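Oltine Open Storage Bin, Cream

The Oltine open bin is a rectangular tabletop container intended for small items that are handled many times a day. It is supplied to preschools, therapy rooms and public libraries through the Ronirby equipment catalogue. Corners are rounded, and a flat handle tab at each end allows the bin to be lifted with two hands.
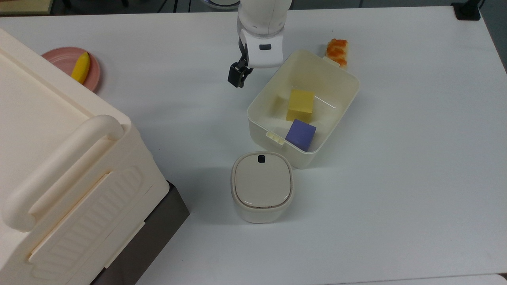

The standard bin measures 400 mm by 200 mm at the rim and is listed under catalogue number 817. The plastic is slightly translucent – staff can generally judge whether a bin is in use before lifting it. Colour is limited to cream. Orders of 40 or more are delivered on a single pallet.

Bins should be washed by hand in warm water with a mild detergent. Abrasive pads will dull the surface and are not recommended. Labels may be applied to the long side but should be kept clear of the handle tabs.

The bin may be ordered separately or with other tabletop storage. Lidded canisters are suited to smaller pieces, and larger storage boxes are available for reserve stock. 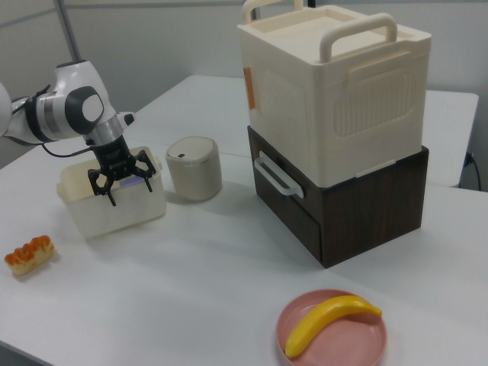 Open bin in cream, with small lidded canister and larger storage box.

Enquiries regarding bulk orders and replacement bins should be directed to Tamsin Ruddock, Equipment Supply, Ronirby. Returns are accepted in original packaging only – please quote the catalogue number.

Last updated: Mon 7 September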